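Zivex Opens Its Repair Counter in Undomville, and Your Old Desktop Is Invited

UNDOMVILLE, 22 March 2019

I've been fixing other people's computers since I was in high school, and I have wanted a real shop with a real counter for just as long. So you can imagine the grin on my face as I type this. Zivex, the little desktop repair and rebuild business I started in my garage, is opening its doors at 745 Karabulut Street in Undomville, right between the shoe repair and the place with the good soup!

My name is Benvinda Tavares and I'm the owner, the head bench tech and, until we find somebody better at it, the person who writes the press releases. If you've bought a rebuilt tower from us before, hello again. If you haven't, let me tell you what we're up to.

We take in desktop computers. Laptops too, on a good day, but towers are what we love. People bring them in from home offices, dental practices, church basements, school libraries. A lot of them have been sitting under a desk for years with the fans full of fuzz. We open them up, clean them out, check every part, swap whatever has given up, and either hand the machine back to its owner or rebuild it for a new one.

The new space gives us five benches where the garage had one and a half (the half was an ironing board, and I'm not proud of it). Each bench has its own light, its own grounding point and its own set of drivers, so nobody has to shout across the room for the number two Phillips. Parts storage runs along the back wall. Memory goes in the narrow drawers, drives in the wide ones, expansion cards in anti-static bags, standing up like records in a crate so you can flip through them. Femke Dijkstra set up the whole drawer system over one long weekend and labeled every single drawer by hand. Please admire the labels when you visit. She'll pretend she doesn't care.

What we're offering

Starting with opening week, anyone can walk in with a desktop tower and get a bench check for $10. For that we open the case, blow out the dust, reseat the memory and the cards, test the power supply and the drive, and write you a plain note saying what we found. If you decide to go ahead with a repair, the ten bucks comes off the bill.

Our full rebuild is $89 plus parts. With a rebuild we take the machine down to the bare case, clean everything, put fresh thermal paste under the cooler, and put it all back together with whatever upgrades you picked. Most folks pick more memory and a newer drive. Some just want it quiet again, and a new fan and a good cleaning will do a lot for that.

We also sell finished towers off the shelf, ready to take home with a power cord and a keyboard. Those change from week to week depending on what comes in, so call first if you're driving any distance.

"I used to bring my computers to Benvinda's garage and sit on a paint can while she worked," said Golshifteh Ahmadpour, who runs a bookkeeping office on Hernholm Avenue. "She replaced the drive in my main machine and put in a bigger power supply, and I kept working on it through two more tax seasons. I'm thrilled there will be chairs."

There will be chairs, Golshifteh. I bought them myself.

Saturday classes? Evening classes, it turns out, work better

We asked people on our mailing list when they'd come to a hands-on class and almost everyone said evenings, so evenings it is. The first one is called Inside the Box and it's for people who have never taken the side off a computer in their lives. Terence Blackburn teaches it. He taught shop for most of his career and he has the patience of a man who has watched teenagers use a band saw.

You'll get a practice tower, you'll take the cover off, and you'll learn what everything is: the board everything plugs into, the processor, the memory sticks, the drive and the cage it sits in, the power supply, and the cards that go in the slots at the back. Then you'll take a few of those parts out and put them back in. By the end of the night you should be comfortable changing memory or a card at home on your own kitchen table. The practice towers have been around the block, so don't worry about scratching anything.

A second class, on picking parts for an upgrade, is planned for November. It needs a bit more prep, mostly because prices and parts move around so much that I'd have to rewrite the handout by then anyway.

How we lay out a rebuild

People ask me why a rebuild takes the time it does, and a good chunk of it is just laying things out properly. We put the tower on its side with the panel off so the board faces up. Working down into a case is so much easier than reaching sideways into one, and gravity is on your side when you're lining up a card. Loose parts get a spot of their own next to the case. I am very firm on this one! A processor does not get set down on top of the case "just for a second." A memory stick does not go in a shirt pocket.

Cables come next. Older office towers were often bundled up pretty tightly at the factory, and I like to look at how the bundle runs before I cut a single tie. Then the processor goes in, followed by the cooler, the memory and the drive. Expansion cards go in near the end on my bench, with the metal bracket toward the back wall of the case. You line the card up over its slot, keep it level, and press evenly until it sits all the way down. Then the bracket gets fastened, and only then do I go back and tidy the cables.

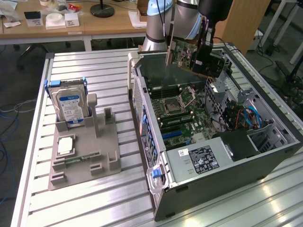
Do I need to back up my files before I bring my computer in?

Please do, if the machine still starts. Copy anything you'd hate to lose onto an outside drive or a thumb drive and leave that at home. If it won't start, tell us at the counter and we'll talk about your files before we touch anything else.

Old parts and where they go

We get offered a lot of old equipment, and the answer is usually yes, bring it. Working parts get tested and go into the drawers. Cases with good drive rails and latches are worth their weight in gold to us, as those little plastic pieces are a pain to find once they've gone missing. If you have a coffee can of odd screws, rails and slot covers in the basement, I'd be delighted to see it.

Drives are a separate matter. Any hard drive you donate gets wiped before it's reused, and if it can't be wiped it gets drilled. You're welcome to stand at the counter and watch. Several customers have asked to work the drill press themselves and the answer, sorry, is no.

We can't take tube monitors or printers. I wish we could, but I've seen what happens to a back room once you say yes to printers.

Visiting us

The counter is in front, the benches are behind it, and there's a low wall between the two so you can see what's going on. Parking is in back off the alley. If your tower is heavy, pull up by the rear door and ring the bell, and one of us will come out and carry it. Leave the monitor, mouse and keyboard at home unless they're part of the problem. Do bring the power cord if it's an unusual one.

Sheyla Carhuamaca is running the front counter and she's the person to ask about class sign-ups, shelf towers and parts donations. She's also the one who'll call when your machine is ready, so pick up if you see an Undomville number you don't recognize.

About Zivex

Zivex repairs, rebuilds and resells desktop computers for homes and small businesses in Undomville and the Hernholm area. The shop is independently owned and does all of its bench work on site.

Press contact: Sheyla Carhuamaca, Zivex, 745 Karabulut Street, Undomville. Reporters who'd like to sit in on a class are welcome, but please let Sheyla know ahead of time so Terence can set out another practice tower.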